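Masarmont Vanity Notes

A data card and README for the dressing corner set: one ornate white vanity table, one oval mirror, and all the small stuff that tends to gather on and in them.

What this is

Masarmont is a collection of pictures and written notes about furniture that people sit down at to get ready. The vanity is a wonderful subject! It has a flat top that fills up fast, a drawer that hides the rest, and a mirror that shows you everything twice. Other parts of Masarmont cover desks and nightstands. This card covers the dressing corner only.

The notes were started in January and have been through 2 rounds of edits. The current release is the second one. If you used the first, please read the changes at the bottom, as the drawer labels are different now.

The mirror

I have a real soft spot for this one. Oval mirrors are a pain to label (where does the carving stop and the glass begin?) but they are so much nicer to look at than a plain rectangle. We label the carved border and the glass as separate parts. Anything seen only in the glass gets the tag "reflected", including ceiling lights, railings and people. A thing that shows up both directly and in the glass gets both entries, linked by a shared number.
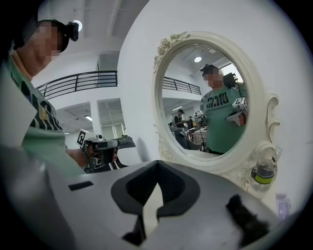 Oval mirror with cream-white border, rose-and-leaf carving at upper left.

Scrolls and curls count as part of the border. Please don't split them into separate objects - we tried that in the first round and ended up with a mess of tiny labels that helped no one. The carved rose is the exception. It has its own label, "ornament", because people kept asking for it.

Whites are tricky in this set. The walls are white, the table is white, and the mirror is a creamier white that can drift toward yellow or gray on some screens. Color words in the notes were picked by eye, so treat them as a guide.

The table and its drawer

The table gets 4 part labels: top, edge, drawer, knob. The edge has its own label on account of the shaping, which runs in soft curves and makes the outline a joy to trace once you get the hang of it.

Drawer state is one of these:

closed
ajar
open
unclear

"Open" means you can see the floor of the drawer. "Ajar" means there is a gap but no view inside. Contents are noted separately, so an open drawer can be marked "none visible" with no fuss. The inside finish is noted too, and it's often a surprise next to the painted outside.

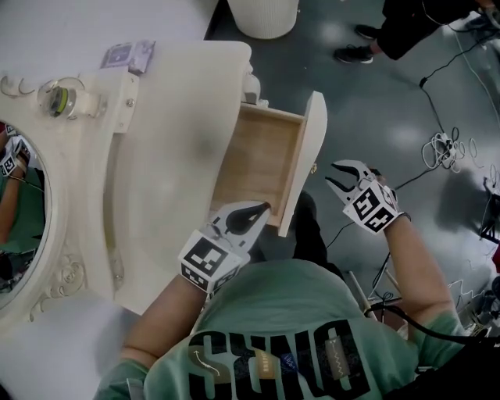
Drawer open, light wood inside, none visible. Small gold-colored knob on the white front.

Things on the tabletop

Small items are labeled by general type: jar, box, bottle, brush, tray, other. We stay away from guessing what's inside. A clear jar with something green at the top is a "jar, clear glass, green top", whatever it may hold. A flat box is a "box, flat" plus its colors. If you can read a name on the packaging, put it in the free text field and leave the type alone.

Items held up by a bracket or stand are tagged "supported", and the thing doing the holding gets its own line.

Files

notes.csv - one row per labeled thing
parts.csv - the part labels for table and mirror
words.txt - color and finish words, with short definitions
guide.txt - the labeling guide, 6 pages, worth a read before you start

All the tables are plain text with commas and open fine in any spreadsheet program.

Known gaps

No notes on weight or size. The back of the mirror and the underside of the table aren't covered. Knob labels get shaky when the drawer front is seen at a steep angle. Reflections of reflections are skipped.

Works well with

The Flukberg drawer list uses the same state words, so the tables can be joined on the "state" column. Grukinine color words need a small mapping, and there's one at the end of words.txt. Munshi uses "handle" for our "knob" - rename before merging.

Changes in the second release

Added "ajar" to the drawer states
Merged scrolls into the border label
Split "finish" into inside and outside
Fixed a lot of spelling, mostly in "ornament"

Corrections are very welcome, especially for tabletop items. Send the row number and the word you'd use in its place.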